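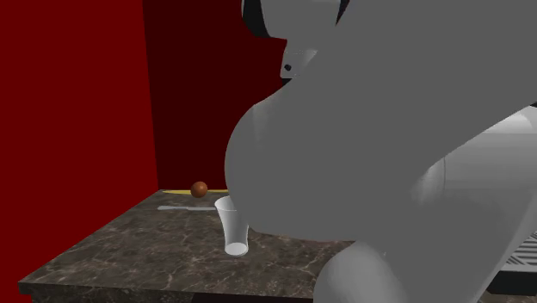

Opinion | Work and Machines

Search this site Enter keyword Go

Who is asked when the robot comes?

I have worked for many years in the kitchen and serving hall of Lendeck in Skerkcombe, where we make 648 lunches on a normal working day. In February our management told us that the clearing of tables and the sorting of cups and cutlery would be partly done by robot arms. The supplier is Van Dijk, and the software that trains the arms is called Zustus. I want to write down what I think of it, as a person who is neither an engineer nor against engineers.

First I must say that I was impressed. Before any arm came into the building, the work was tried in a computer. They built a table there, with a cup and a few small things on it, and the big grey arm reaching down, and the program could repeat the same small job again and again. One of the trainers told us it had done 3265 attempts before we were even invited to look. I thought about my own first week in the kitchen. I was given an apron and perhaps ten minutes of explanation.

This is my first point. A company that gives such patience to a machine can also give some patience to people. When a new colleague drops a tray, we sigh. When the arm fails in the computer, someone writes a note and changes a setting, and it may try again. I do not say this with bitterness. I only would like the same attitude to be used on both sides of the counter.

My second point is about what kind of work stays. Clearing is heavy for the back and the wrists, and I will not pretend that I love it. If an arm takes the cups, very good. But in our hall the one who clears is also the one who sees that an old customer has not eaten, or that a child has spilled juice and is about to slip. These things are not written in any job description, so they were also not written in the list which the supplier received from us. The list had 70 tasks. I read it twice and I found in it every type of spoon - but not one sentence about the people who sit at the tables.

I asked about this at the staff meeting. The answer was polite: the hours we save will go to "guest contact". I wish to believe it. However, when I look at the new rota, I see that the morning shift has become one person smaller, and I do not see where the guest contact has been put. Saved hours have a habit to disappear if they are not given a name and a place on the paper.

There is also the matter of speed. A person who works next to a machine starts to follow its rhythm, even when no one orders it. My colleagues in the laundry had this experience when the folding machine arrived, and some of them now take their tea standing up. We should agree on the pauses first and on the pace of the arm afterwards.

Some of my colleagues want to refuse the whole project. I understand them, but I do not agree. There are 187 of us at Lendeck, many are past fifty, and in a few years it will be hard to find hands for the heavy jobs. I would prefer that we sit at the table where the tasks are chosen. Let two of us from the floor look at the tests while everything is still in the computer and a change costs an afternoon. We know which cups stick together and which customers leave the knife inside the glass. We also know which work we would be glad to lose and which we would miss.

I have sent this proposal to the management in writing and asked for an answer before the first arm is fixed to the floor. Until now I have received a confirmation that my letter was read.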